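Getting old stains out of a white tablecloth

I have a white cloth that goes on the table every time coffee gets made in this house, and boy does it show. Specks, yellowy-brown marks, the lot. I finally worked out a routine for it back in May, so I'm writing it down before I forget the order.

First, shake the cloth outside. Grounds smear the second they get wet, so get them off dry – a soft brush helps with the stubborn ones. Then hold it up to a window and look for the pale stains (they love to hide in the folds).
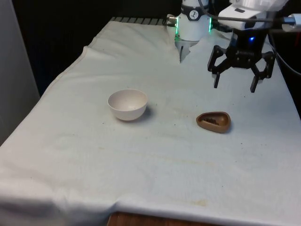

White bowl, brown dish with the dark crumbs in it, and one faint stain near the front of the cloth.

Run cold water through each mark from the back. Dab on a little dish soap, rub the fabric against itself and leave it for half an hour. If you can still see yellow, mix oxygen bleach powder with warm water in a bucket and let the whole cloth soak overnight. I use the Lis powder, but any of them should do as long as the label says it's OK for your fabric!

Wash as usual and hang it up damp. Skip the dryer until you're sure the marks are gone, or you'll bake them in. Mine needed two soaks the first time, and I iron it while it's still a bit damp.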